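# Molinillo de café de juguete

El molinillo de juguete es una versión reducida del molinillo de manivela: una caja con cajón y, encima, el mecanismo que se hace girar. Yo le tengo muchísimo cariño (crecí con uno), así que esta entrada me ha salido menos seria que las otras de la enciclopedia de Gamdale.

## Partes

Lo normal es encontrar una manivela, una base y un cajoncito con pomo. En casi todos los que he tenido en las manos el cajón se abre de verdad, ¡y ahí acaba todo, desde botones hasta garbanzos!

## Historia local

En Dredport los vendía la juguetería Navarro, y su catálogo de marzo traía 4 modelos. Jordan Wragg, que me prestó el suyo, conserva todavía la caja original con el número 159 escrito a lápiz.

## En la cocinita

Se suele juntar con comida de juguete, y a mí me gusta más así que solo en una estantería. El de cajón rojo con pomo redondo de madera lleva la base color crema y la manivela gris oscuro, y al lado tiene unas rodajas de zanahoria.

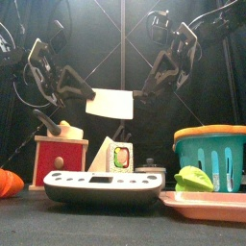

## Véase también

- Cocinitas de Plundgate
- Balanzas de juguete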